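Cable, cell and cloth: where the small-arm rules bite

Standards for industrial robots were written with heavy machines in mind. A six-axis arm behind a fence can break a bone, and the paperwork reflects that. Bench-top arms fall into an awkward gap. Their motors are weak enough that many workshops skip the risk assessment altogether, and the faults that follow tend to be dull ones: snagged leads, worn connectors, a base that has crept along its mounting.

The house code drawn up at Polaldale, and since taken over with small changes by the textile group at Nonomcombe, is an attempt to fill that gap. It runs to 18 clauses. Most concern the cell and its contents; only a few deal with the arms themselves.

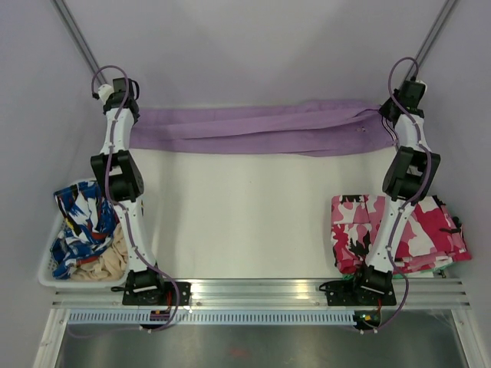
Cable routing takes up the longest clause. Every lead must follow the arm it serves, be fixed to the links at intervals, and keep enough slack at the last joint for full wrist travel. Clips along the white links, with the purple cable held close to them and a free loop left above the gripper, meet the wording. Slack at the base is harder to judge. The code allows a loose curve at the front edge provided that it stays outside the reach of either gripper, and asks for the run to be checked every 500 cycles.

Two-arm work on cloth brings its own limits. Fabric pulled tight between grippers couples the arms mechanically, so a stop on one must stop the other. The Venadska test sheet checks this by halting each side in turn under tension. In the first round, 821 halts were logged and 16 left the second arm moving for longer than allowed. All were traced to one setting in the controller and cleared by a change of firmware.

Storage inside the cell remains disputed. Fahmy, which supplies mounting rails to both sites, advises that baskets and folded stock be kept outside the swept volume. The code permits them inside if their positions are marked on the cell drawing. A revised clause is due in December.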